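Dunitz: Teaching a Simulated Panda to Put a Block Down
Final project report, spring term
24 June 2023

Where we started

Our project is called Dunitz, and the short version is that we wanted a simulated robot arm to pick up a small block and set it down somewhere useful without wrecking whatever else was on the table. I say "we" because there were 2 of us, but I wrote the report, so the opinions (and the typos) are mine.

We had planned to build everything from scratch, including our own arm. That lasted until the first week of May, when we did the math on how long the joint limits alone were going to take us. So we switched to a ready-made Franka Emika Panda model and kept our own stuff for the parts we cared about, which were the room, the objects and the controller. The room setup is named Borkberg and the controller is Ondex. Yes, we spent a whole afternoon on names.

Building the room

I'm pretty happy with Borkberg! It's two walls, a wood floor, a long wood table and a pedestal for the arm. I wanted it to feel like a corner of somebody's apartment, so we put everyday things on the table. The watch has a curved leather strap, which was a pain to get sitting right, and it stays well away from the arm in this layout. The lamp is the mean one. It stands way down at the far end with its big orange shade, and the block goes right by its base, so the gripper has to come down close beside it.
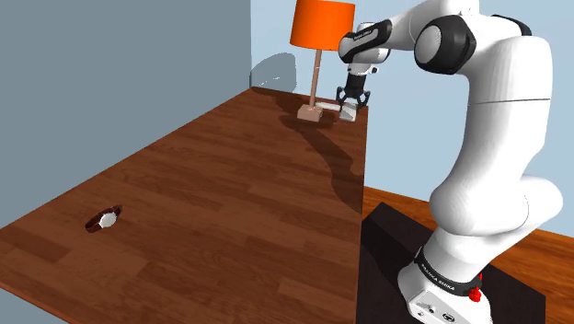 Getting the controller to behave

Ondex began as a very plain planner. It went over the block, went down, closed the fingers, went up. Fine on a bare table, terrible next to a lamp. The fingers would clear everything and then the forearm would swing through the shade on the way back, because we were only checking the gripper for collisions. Once we checked every link the planner got slower (a lot slower, at first), but it quit knocking the lamp over every other try.

The other big fix was the approach angle. We let the wrist turn before the arm comes down, so the fingers close along the side of the block that has more room. I fought with the sign of that rotation for two days. It was a minus sign.

Numbers

We ran 2,942 trials on the final version, with the block starting in a slightly different spot each time. The lamp got knocked over in 17 of them. Almost all of those were starts where the block sat really tight against the lamp base, and I still don't have a good answer for them.

What I'd do next

I'd like to try the Vlček layout, our second room, which has a shelf above the table and basically no space for the elbow. We drew it up and never got to run it. I'd also save the failed trials properly next time, since we only kept the logs and had to rerun a bunch of them to see what happened.

Related projects
Line follower with a homemade sensor bar
Sorting bottle caps by color
A two-wheeled robot that mostly balances
Maze solver, second attempt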